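食品加工学II　第8回講義ノート
ライ麦パンとサワー種　なぜ酸っぱくする必要があるのか

前回の小麦の回で、グルテンの話をたっぷりしました。引っぱると伸びる、縮む、ガスを抱える。小麦粉は本当によくできた粉です。で、今回はそのグルテンにほとんど頼れない粉の話をします。私はこの回を毎年いちばん楽しみにしています。生地は手にべったりつくし、膨らみは控えめだし、切るのは翌日まで待たされる。それなのに焼けたパンはどっしり香り高くて、薄く切ってバターを塗ると止まらなくなる！

今回の範囲は教科書の「穀類加工」の後半にあたりますが、教科書のライ麦の記述はとても短いので、このノートを主に使ってください。実習は来週、実習室のオーブンが空く時間帯に班ごとに行います。種つぎは前日に各班で済ませておくこと（手順は後半にあります）。

用語の確認から入ります。

サワー種：粉と水を混ぜ、乳酸菌と酵母を一緒に増やした生地。市販のスターターから起こすものも、粉についている菌から起こすものも含みます。
元種：次の種を起こすために取り分けておく少量の成熟した種。
TA：生地収量。粉100に対する生地（粉＋水）の重さ。ドイツ語 Teigausbeute の略。TA 200 なら粉と水が同量、TA 180 なら粉100に水80です。
ベーカーズパーセント：粉の合計を100とした各材料の割合。前回と同じです。
滴定酸度：生地に含まれる酸の総量の目安。pHとは別物なので、あとで詳しくやります。

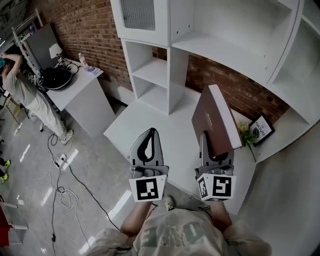 最終更新：2020年12月22日（Deming Xue）　種つぎの表と参考課題を直しました

1　ライ麦という穀物

ライ麦は寒さに強く、やせた土地や酸性の土でもよく育ちます。小麦が難しい地域で主食を支えてきた作物で、東欧、北欧、ドイツ、アルプスの谷などに濃いライ麦パンの文化が残っているのは、この性質と切り離せません。もともとは小麦畑の雑草として広がったと考えられていて、小麦がうまく育たない年にもしっかり実をつけるので、そのまま作物になってしまったという経緯です。こういうたくましい植物、好きです。

粒は小麦より細長く、色は灰緑から茶色がかったものまであります。胚乳と外皮がしっかりくっついているので、小麦のようにきれいな白い粉に挽き分けるのは苦手です。ライ麦粉に灰分の高いものが多いのはこのためで、香りの強さもここから来ます。

ドイツの粉の番号は灰分を表します。乾物100 g を燃やして残る灰のミリグラム数が目安です。

815　色が淡く、味も穏やか
997　混合パンによく使う
1150　ライ麦パンの標準的な粉
1370　色が濃く、香りも強い
全粒粉　番号なし、粒をまるごと挽いたもの

講義で試食に出す三枚のうち、いちばん色の濃いものが全粒です。ただし色だけで判断しないこと。麦芽や糖蜜で色をつけたパンもたくさんあるので、原材料欄を読む癖をつけましょう。

2　グルテンができない理由

「ライ麦にはグルテンがない」という説明をよく見かけますが、これは不正確です。ライ麦にもセカリンというプロラミンがあり、セリアック病の人が食べてよい穀物には入りません。ここは試験のためというより、将来食品の仕事をする人に必ず覚えておいてほしいところです。「グルテンフリー」とライ麦パンを並べて書いてしまう売り場を、私は一度見てしまいました。冷や汗が出ました。

では何が違うのか。小麦ではグリアジンとグルテニンが水を吸い、こねることで連続した網目を作ります。ライ麦のたんぱく質は、水に溶けやすい画分が多く、グルテニンのような巨大な重合体が発達しにくい。さらに、次に出てくるペントザンがたんぱく質同士の間に入りこみ、網目の形成を邪魔します。

結果として、ライ麦生地は長くこねても強くなりません。むしろこねすぎるとべたつきがひどくなります。小麦の生地に慣れた人ほど「まだこね足りない」と思ってしまうので、実習では時計を見て、思い切って止めてください。

3　ペントザン　ライ麦の主役

ペントザンは五炭糖からなる多糖で、ライ麦ではアラビノキシランが中心です。小麦粉よりずっと多く含まれ、自重の何倍もの水を抱えこみます。ライ麦生地のあの粘土のような、濡らした手でないと扱えない感触は、ほとんどこのペントザンのせいです。

働きを整理するとこうなります。

水に溶ける画分は粘りを出し、気泡のまわりの液を濃くしてガスが逃げるのを遅らせます。グルテンの膜の代わりとまではいきませんが、これがなければライ麦パンはもっと平たくなります。

水に溶けない画分は水をたっぷり吸って膨らみ、生地のかさを支えます。種の中で長く酸にさらされると、粉の持つ酵素の働きで一部が溶ける側に移っていきます。

焼き上がったあとも水を離しにくいので、パンが乾きにくい。ライ麦パンの日持ちのよさの一部は、ここで説明できます。

ペントザンとでんぷんの量の釣り合いも大切です。ペントザンが水を取りすぎると、でんぷんが糊になるための水が足りなくなり、内相がぼそぼそして割れやすくなります。逆に水を足しすぎると、底の方に詰まった層ができます。ちょうどよい加水の幅が小麦より狭いので、粉の袋が変わったら必ず少量で試し焼きをしましょう。

4　でんぷんとアミラーゼの競争

さて、ここが今日の山場です！　ライ麦パンの内相を支えているのは、糊化したでんぷんです。ところがライ麦は、でんぷんを切る酵素であるα-アミラーゼの活性が高くなりがちです。穂についたまま発芽しやすい性質があるからで、収穫期に雨が続いた年の粉では特に目立ちます。

しかも温度の巡り合わせが悪い。ライ麦でんぷんは小麦のでんぷんより低い温度から糊化を始めます。糊化したでんぷんは酵素にとても切られやすい。そしてその温度帯では、α-アミラーゼがまだ元気いっぱいに働いているのです。

オーブンの中で起きることを順に追います。

（1）生地の温度が上がり、酵母のガスが膨張し、酵母自身もしばらくは活発になる。
（2）50℃台に入ると酵母が死に、でんぷんが水を吸って糊になり始める。
（3）糊になったでんぷんにα-アミラーゼが取りつき、デキストリンと糖に切っていく。
（4）さらに温度が上がり、ようやく酵素が失活する。

（3）の時間が長いほど、でんぷんは水を抱える力を失います。内相はねっとりして、包丁にべったりつき、ひどいときは上の皮の下に大きな空洞ができて中身が落ちます。外から見ると立派に焼けているのに、切ると悲惨。私も学生時代にこれをやりました。三回やりました。

ここで酸の出番です。α-アミラーゼは酸に弱く、pHが下がると活性が落ちます。熱による失活も早まります。つまり、生地を十分酸っぱくしておけば、（3）の競争でんぷん側が勝ちやすくなる。表題の「なぜ酸っぱくする必要があるのか」への答えの中心はこれです。酸味は味のためにあると思われがちですが、ライ麦の割合が高いパンでは構造のために要るのです。

粉の酵素活性を見る指標が、フォーリングナンバー（降下数）です。粉と水を試験管に入れて加熱し、糊の中を撹拌棒が落ちるのにかかる秒数を測ります。糊が酵素で切られて薄くなっていれば、棒は早く落ちます。数字が小さいほど酵素活性が高い、と覚えてください。向きを逆に覚える人が毎年いるので、「さらさらならすぐ落ちる」と情景で覚えるのがおすすめです。

高すぎるのもよくありません。酵素がほとんど働かない粉では、パンが乾いて割れやすくなり、香りも色も物足りない。そういう粉には少量の麦芽を足すこともあります。

5　サワー種の中の生き物たち

サワー種の住人は、大きく分けて乳酸菌と酵母です。成熟した種では乳酸菌の数が酵母をはるかに上回ります。

乳酸菌には二つのタイプがあります。

ホモ発酵型は、糖からほぼ乳酸だけを作ります。乳酸はヨーグルトを思わせる、まろやかな酸味です。

ヘテロ発酵型は、乳酸に加えて、酢酸またはエタノールと、二酸化炭素を作ります。酢酸は鼻にツンとくる鋭い酸味で、かびを抑える力も強い。

サワー種にはヘテロ発酵型が多く見られ、有名なサンフランシスコの名がついた菌もこちらです。二酸化炭素を出すので、膨らみにも少し貢献しています。

酵母のほうは、酸に耐えられる種類が残ります。面白いのは、マルトースを使わない酵母と、マルトースを好む乳酸菌が一緒に暮らす組み合わせがあることです。えさの取り合いが起きにくく、長年つぎ続けた種でも顔ぶれが安定しやすい。台所の瓶の中にこんなに上手な同居生活があると思うと、わくわくしませんか。

では、乳酸と酢酸の割合は何で動かせるか。

温度：高め（30℃前後）では乳酸寄り、低め（20℃台前半）では酢酸の割合が増え、酸味が鋭く感じられます。
硬さ：柔らかい種は乳酸寄りでまろやか、硬い種は酢酸寄りになりやすい。
時間：長いほど酸の総量が増えますが、菌が自分の酸で弱るので、際限なく増えるわけではありません。
粉：灰分の高い粉は緩衝力があるので、pHが下がりにくく、そのぶん菌が長く働いて酸の総量が増えます。

最後の点が、pHと滴定酸度を分けて考える理由です。pHは今どれだけ酸性かを示し、酵素や菌の働きはこちらに左右されます。滴定酸度は酸がどれだけ溜まっているかを示し、舌で感じる酸っぱさはこちらによく対応します。全粒粉の種は、pHが白い粉の種と同じくらいでも、食べるとずっと酸っぱい。来週、二種類の種をなめ比べてもらいます（少しだけですよ）。

6　種の進め方

一段法と多段法があります。

一段法は、元種に粉と水を加えて一度で仕上げる方法です。夜に仕込んで朝に使えるので、小さな店や家庭に向いています。温度が高めの状態から室温へゆっくり下がっていくと、前半に乳酸、後半に酢酸という具合に両方がそれなりに得られます。

三段法は、酵母を増やす段、酢酸寄りの段、乳酸寄りの段と、温度と硬さを変えながら三回に分けて進める方法です。香りの奥行きは見事で、よく育てればパン酵母を加えなくても膨らみます。そのかわり手間がかかり、夜中に起きる覚悟も要ります。卒業生の Guilan Zou さんは Sarnton のパン屋で三段法を続けていて、おいしさを語り出すと電話が終わりません。私もあの店の黒いパンのためなら早起きします。

塩入りの種という方法もあります。塩で菌の活動を少し抑え、熟しすぎを防ぐので、使える時間の幅が広がります。最終生地の塩から差し引くのを忘れないこと。

実習は一段法で行います。種の配合は次のとおりです。

実習用サワー種（パン2個分）
ライ麦粉 1150　400 g
水　400 g
成熟した元種　40 g
TA　200
温度　28℃で始め、そのまま室温に置く
時間　一晩、表面に細かいひびと気泡が見えるまで

水は元種を溶いてから粉を加えると、だまになりません。粉を少し残しておいて、最後に表面に振りかけておくと、種が膨らむにつれて粉の層が割れるので、進み具合がひと目でわかります。

熟した種は、甘酸っぱい果物のような香りがします。ツンとした溶剤のような匂いが強いときは進みすぎか、菌のバランスが崩れています。色のついた斑点（桃色、橙色、黒など）が出たものは、迷わず捨ててください。上だけすくって使うのは絶対に駄目です。

次回用の元種は、最終生地に塩や酵母を入れる前に必ず取り分けます。毎年どこかの班がまるごと使い切って、Lihua Xie さんの研究室に分けてもらいに走ります。冷蔵庫の予備の瓶はそのためのものではありませんから、よろしくお願いします！

7　配合の計算

ライ麦70％の混合パンを例に計算してみましょう。最終的な粉の合計を1000 g とします。

ライ麦粉　700 g（70％）
強力粉　300 g（30％）
水　740 g（74％）
塩　20 g（2％）
生イースト　13 g（1.3％）

種に使うライ麦粉を400 g とすると、粉全体の40％が種の段階で酸を得ることになります。この割合は、ライ麦が多いほど、そして粉の酵素活性が高いほど増やします。

本ごねで加える量は次のように出します。

ライ麦粉　700 − 400 ＝ 300 g
強力粉　300 g
水　740 − 400 ＝ 340 g
種　800 g（元種の分は取り分けて戻したものと考える）
塩　20 g
生イースト　13 g

よくある間違いは、種の水を引き忘れること。740 g をそのまま本ごねに入れると、パンではなくお粥が焼けます。もうひとつ、種の粉を合計に入れずに塩を計算してしまうと、かなり薄味になります。ベーカーズパーセントの100は、必ず種の中の粉も含めた合計です。

生地温度も計算しておきます。目標は28〜30℃。小麦の生地より高めです。種の割合が大きいので、種の温度が生地温度に強く効きます。冬の実習室は朝とても冷えるので、種の容器は早めに発酵器へ入れておきましょう。

練習問題のつもりで、ライ麦の割合を90％に上げた配合を自分で組んでみてください。種に回す粉の割合、水、こね時間がそれぞれどちらに動くか、理由をつけて言えれば今日の内容はもう身についています。

8　こねる、まとめる、焼く

こね：低速を中心に短く。材料が均一になったら終わりです。小麦のような膜を確かめる必要はありません。

生地の休ませ：短時間でよいですが、ペントザンが水を吸うための時間なので省かないこと。休ませた後、生地が少し締まったのが指先でわかります。

成形：粉をたっぷり振った台で、手早く丸めます。表面を強く張らせようとすると裂けるだけです。型に入れるなら、濡らした手やカードで表面をならします。かごに入れる場合は、とじ目を下にすれば焼くときにとじ目が上になり、自然な割れ目が開きます。私はこの野趣のある割れ方が大好きです。

最終発酵：小麦より見極めが難しいところです。表面に細かいひびが入り始めたら窯入れを考えます。行きすぎると横に広がって戻りません。足りないと側面が裂けます。

焼成：最初は高温で、蒸気を入れます。しばらくしたら蒸気を抜き、温度を下げて中までじっくり。高温で始めるのは、早く外側を固めて形を保つためと、酵素が働く温度帯をできるだけ早く通り抜けるためです。4の話がここに戻ってきましたね。

1 kg の生地なら、250℃で始めて200℃まで落とし、合わせて1時間ほどが出発点になります。中心温度は96℃を超えるまで。底をたたいた音で判断する人もいますが、ライ麦は重いパンなので音がこもります。温度計を刺しましょう。

冷ます：完全に冷めるまで切らない。全粒の重いパンなら、できれば一日以上置く。焼きたては内相がまだ落ち着いておらず、水分も偏っています。切ってしまうと包丁に糊がつき、「生焼けだった」と誤解します。待つのも工程のひとつです（いちばんつらい工程です）。 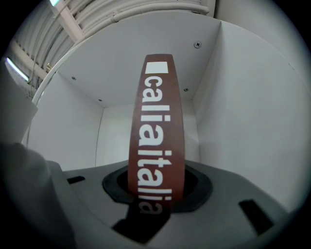 9　欠点の見分け方

実習の後で各班に書いてもらう観察シートは、次の項目に沿っています。現象と原因は一対一にならないので、二つ以上の可能性を挙げること。

内相がねっとりして包丁につく
　酸が足りない、粉の酵素活性が高すぎる、加水が多い、焼きが足りない、切るのが早い。

上皮の下に空洞がある
　酵素活性が高い、種が若い、最終発酵が足りない。窯の上火が強すぎても起こります。

底に詰まった層がある
　加水が多い、下火が弱い、焼いた直後に積み重ねた。

内相が乾いてぼろぼろ崩れる
　加水が少ない、酵素活性が低すぎる、酸が多すぎる。

平たく広がった
　最終発酵が長すぎる、生地が柔らかい、窯の温度が低い。

側面が裂けた
　最終発酵が足りない、並べる間隔が狭い、蒸気が少ない。

酸っぱすぎる
　種の割合が多い、種を長く置きすぎた、元種を入れすぎた。

味がぼんやりしている
　塩の計算違いを真っ先に疑う。次に種の若さ。

「失敗した班ほど良いレポートを書く」というのが、実習助手の Vasylyna Yurchenko さんの持論です。私も賛成です。空洞だらけのパンが出たら喜んで写真を撮り、断面をスケッチしてください。去年の最優秀レポートは、上皮が見事に浮き上がったパンを扱ったものでした。

10　日持ちと健康の話を少しだけ

パンが硬くなる老化の主な原因は、でんぷんの再結晶です。ライ麦パンではペントザンが水を抱えているうえ、密度が高く乾きにくいので、硬くなったと感じるまでが長い。冷蔵庫に入れると再結晶が進みやすいので、涼しい室温か、切ってから冷凍がよい保存法です。

かびに対しては酢酸が効きます。小麦のパンで問題になるロープ（枯草菌の仲間が内相を糸引き状にする現象）も、酸性の強いパンではほとんど起きません。乳酸菌さまさまです。

ミネラルについては、フィチン酸が話題になります。穀物の外皮に多く、鉄や亜鉛と結びついて吸収を妨げる物質ですが、種の発酵で生地が酸性になると、粉自身が持つフィターゼが働きやすくなって分解が進みます。全粒のパンを長い発酵で作ることには、栄養の面でも意味があるわけです。

食物繊維が多く、食後の血糖値の上がり方が穏やかだという報告も多くあります。ただ、粒の粗さや配合で結果はずいぶん変わりますし、「ライ麦だから体によい」と商品に書けるかどうかは表示制度の問題です。これは第13回でまとめて扱います。

11　土地ごとのライ麦パン

時間があれば講義の最後に紹介します。なくてもここは読んでおいてください、楽しいので。

プンパーニッケル：粗く砕いた粒を使い、ふた付きの型に入れて低温で長時間、ほとんど蒸すように焼きます。黒い色と甘みは長時間の加熱で生まれる褐変によるもの。皮らしい皮がありません。

南チロルのシュッテルブロート：平たくてぱりぱりに乾いた保存用のパン。フェンネルやブルークレーと呼ばれる草の香りがします。歯が丈夫なうちにぜひ。

フィンランドのレイカレイパ：真ん中に穴のあいた平たい丸パンで、昔は棒に通して天井近くに吊るして保存しました。

ボロジンスキー：ロシアの黒パン。ライ麦の粉の一部を熱湯で練って甘みを引き出す湯だねを使い、コリアンダーで香りをつけます。麦芽と糖蜜も入り、濃厚です。

リトアニアの黒パン：キャラウェイ入りが多く、湯だねの甘さと酸味の釣り合いがすばらしい。

湯だねの原理は、ここまで読んだ人ならもう説明できますね。熱湯ででんぷんを糊にしておき、酵素にわざと切らせて糖を作るのです。4では敵だったアミラーゼを、今度は味方につける。こういう逆転があるから食品加工は面白い！

12　来週の実習について

持ち物：エプロン、帽子、筆記具、持ち帰り用の紙袋または布。ポリ袋は蒸れるので避けてください。
爪は短く、指輪と腕時計は外すこと。ライ麦生地が時計のバンドに入ると、乾いてから取るのに泣きます。
粉は Egger の 1150 と、比較用に Branulik の全粒粉を用意します。袋を開けたら先に香りをかいで、違いをシートに書きとめること。
小麦、ライ麦のアレルギーがある人は、事前に必ず相談してください。観察と計算を中心にした別課題を用意しています。
器具の洗い方：ライ麦生地は湯で洗うとさらに糊になります。冷たい水に浸け、カードでこそげてから洗剤へ。排水口に生地を流さないこと。

13　参考課題（任意、提出した人には必ずコメントを返します）

A　近くの店で売られているライ麦入りのパンを二つ選び、原材料欄の並び順からライ麦の割合を推測する。サワー種を使ったものか、酸味料や粉末サワーを加えたものかも読み取ること。

B　同じ元種から、硬い種と柔らかい種を作り、一晩置いて香りと味を比べる。できればpH試験紙も使う。紙は研究室で渡します。

C　自分の家の台所で元種を一から起こし、毎日の匂い、泡、かさを記録する。最初の数日に勢いよく泡が出て、そのあとぱったり静かになることがありますが、そこで捨てないで。初めの泡は別の菌のしわざで、酸に強い顔ぶれに入れ替わっている最中です。Judite Arruda さんが昨年 Rorkton の下宿で起こした種は、今も元気に研究室の冷蔵庫にいます。分けてほしい人は、ふた付きの小瓶を持って来てください。

Cを選ぶ人は11月の第3回で配った記録用紙がそのまま使えます。なくした人は教室の後ろの棚から取ってください。

質問はいつでも歓迎します。焼いたパンを持ってきてくれる人はもっと歓迎します。

次回予告：大麦と麦芽。発芽の段階ごとに味見をするので、朝ごはんは軽めに。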